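About us – Zelladden

Zelladden is a small company in Barnton. We teach robots to do housework. Our customers are mostly care homes and people who want to live at home a bit longer, and all our work goes into one product, a home helper with the name Onu.

The company was started by Oona Saarela and Remo Trummer, who before had repaired packing machines. Our first workshop was Remo's garage. Today we have a proper address, a kettle which works and a room furnished like a living room, with tiled floor, because many of our customers have the same.

Visit us

We hold an open day every spring. The last one was on 29 Mar 2023 and more than 900 people had asked for a place, so we had to make a list and let in 40 at a time. The programme is always simple. First Aino Kinnunen speaks for a short while about safety, then we begin with holding. Visitors may stand close to the table while the gripper keeps a smooth, pale object between its two fingers. The fingers wear a rough black cover, and questions about this cover take longer than the talk.
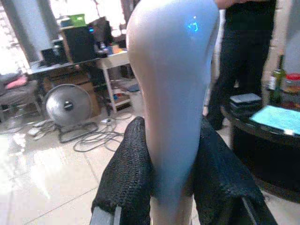
The sweeping demonstration

After the holding comes the floor. We put down paper scraps, a bucket and a dustpan, and Onu works with two arms. A broom is harder than it looks for a machine. The handle is long, the brush bends, and paper on shiny tiles slides away very easily. Urho Heiskanen has worked on this task since last April and he is still changing the grip – visitors who come every year notice the difference. We show the attempts that fail as well, and we do not speed anything up.
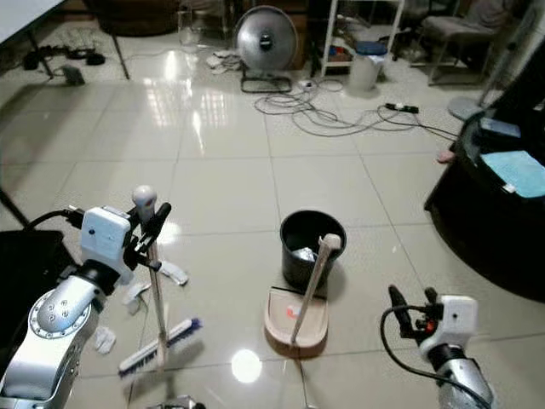

Ginevra Cocco wrote to us afterwards that she would like to see the same sweeping on a carpet, with a cat in the room, before she believes in it for her mother's flat. We have put the carpet on our plan for next year.

Schools and groups

Groups from schools are welcome outside the open day too. The visit takes 2 hours and is free of charge. Please write to us some weeks before and tell us the age of the pupils. The bus from Zorkow stops in front of our door.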